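Wulitel single tops download chart, but the numbers are thin

21/10/2024

Gospel outfit Wulitel are calling their new single a number one. Strictly speaking they are right. "Volton" went to the top of the praise and worship download chart run by the Zistent music site at the weekend, and the band's page has been covered in gold lettering ever since.

It got there with 961 paid downloads. The site publishes its weekly figures for anyone who cares to scroll down far enough, and they make less of a fuss than the press release does. The same chart needed 3,885 downloads for its top spot in February, when there were more new releases about and a good deal more buying.

None of that makes it a bad song. The opening is lovely, just a low organ and a single voice, and the first verse has something to say about waiting on God when the answer is slow in coming. Then the drums arrive and it turns into the sort of chorus we have all sung before, four words long and repeated 9 times by my count. By the sixth I was looking at my watch.
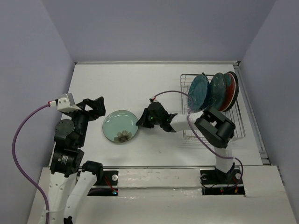 The release says the choir on the last minute of the track is "50 voices strong". It may be. It sounds to me like a much smaller group recorded several times over, and the sleeve notes don't list the singers. I asked the label, Nuttall, how many people were in the room on the day. The reply said the sound was "true to the spirit of the session", and I am no wiser for it.

There is also the matter of the title. Nuttall says Volton is the village where the band's founders first sang together, and that the song is a prayer for the people who live there. The village isn't mentioned in the lyrics at all. A listener coming to it fresh would take it for a general song of praise, and would probably enjoy it just as much.

Fans have been warmer than I am. Comments under the video speak of tears, of songs played on repeat on the way to work, and of at least one church that has already put it into the Sunday morning set. Worship leaders will find it easy to teach, with three chords for most of its length and a tune that stays within reach of an ordinary congregation.

An album is promised "soon". The same word was used of the last one, which took two years to appear and had four songs on it that had already been released. A short tour is also planned, though Nuttall could not give dates or venues when asked.

"Volton" is out now as a download. A live version is due to follow next month, and the label says it will feature the full choir.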